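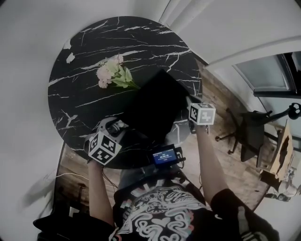 Figure 1. Two-handed work on a flat black item with handheld grippers, each carrying a marker cube. Round tabletop, camera view from above.

Unit 8: Loss of Tracking in Handheld Gripper Demonstrations
Course notes, Robot Fault Analysis
Instructor: Anikó Pintér
Revised September 15, 2026

8.1 Purpose of the unit

Students examine a single fault from first report to corrective action. The case is the Trodden fault, named after the test room in which it was recorded. Students should have read the notes on coordinate frames and time stamps before class.

8.2 Background

In the Trodden setup, an operator moves two handheld grippers through a task while a camera at head height records the work. The position of each gripper is computed from the black-and-white patterns on its cube. The recorded paths are then replayed on the Bakos two-arm cell. Figure 1 shows the working posture, with both forearms over the table and one gripper at each of two places on the item.

8.3 The fault

During replay of episode 173, the left arm of the Bakos cell drove its gripper 400 mm toward the right arm in a single step. The protective stop engaged and the arms did not touch. The gripper mount was bent and had to be replaced. No one was inside the guarded area.

The operator's log for the episode contained no error. The recording had been marked as complete and had passed the file check, which tested only for missing files and unreadable video.

8.4 Findings

The review by the Nestgate laboratory identified two causes.

First, the left cube was hidden from the camera for part of the episode when the operator's right forearm passed over it. The tracking software did not report a loss. It held the last known position and then jumped to the new one when the cube came back into view.

Second, the replay program accepted the jump as a valid command. A speed limit had been set in the planner but was bypassed in replay mode — a setting left over from bench tests the previous December.

The marble tabletop used for the session was considered as a further source of error, through reflections of the marker patterns. The review could not confirm this, and the question remains open.

8.5 Corrective action

Tracking loss is now written to the log as a gap. Any episode with a gap longer than 1000 ms is held back from replay until a reviewer has looked at the video. The speed limit applies in all modes and can be changed only by the cell supervisor.

8.6 Assigned work

Prepare a fault tree with the protective stop as the top event. State which branches would remain if the speed limit had been active. Submit the tree on one page, with a short note on whether the file check should be classed as a safety measure.

Reading for the next unit: Drutham case file, sections on cable strain and connector faults.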